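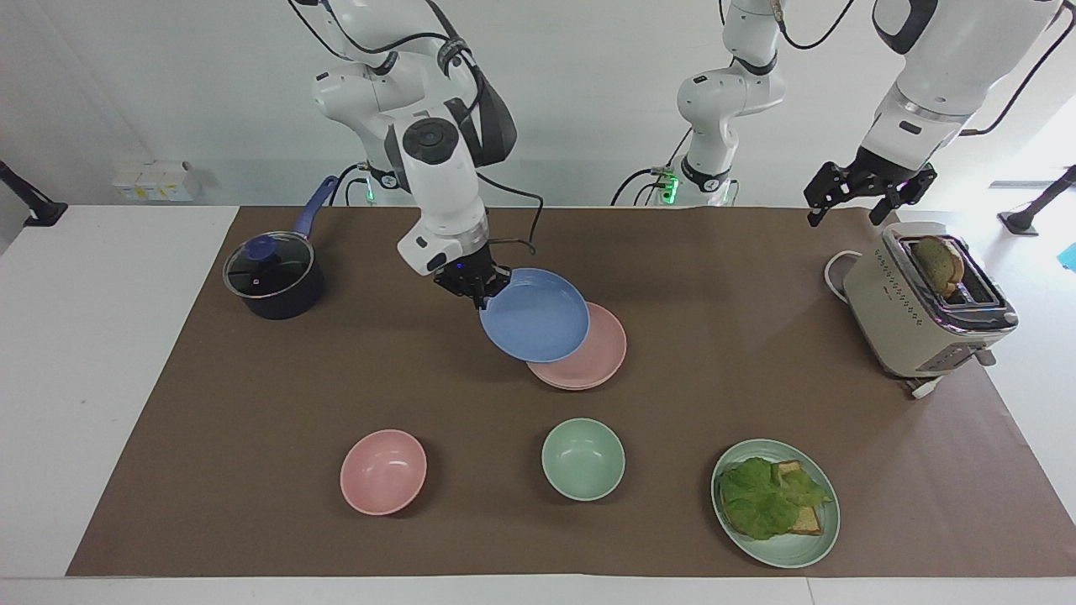
Blue plate, pink plates.

I've been meaning to write about supper club for ages, and March was our best one yet! Delia Toma cooked (her gran's bean soup, the one with far too much dill) and I did bread, badly, as the oven at Orness runs hot and I always forget. We fed 90 people over two sittings. I'd made enough rolls for 100 and still went home with none, so somebody's freezer is looking very healthy.

Next time we're trying dumplings, and I'd love a few more hands for the folding – you don't need to be any good at it, I'm certainly not. Come at four if you can, bring an apron and a small rolling pin, and if you've got a big lidded pan we could borrow, please shout. Puddings are still up for grabs too.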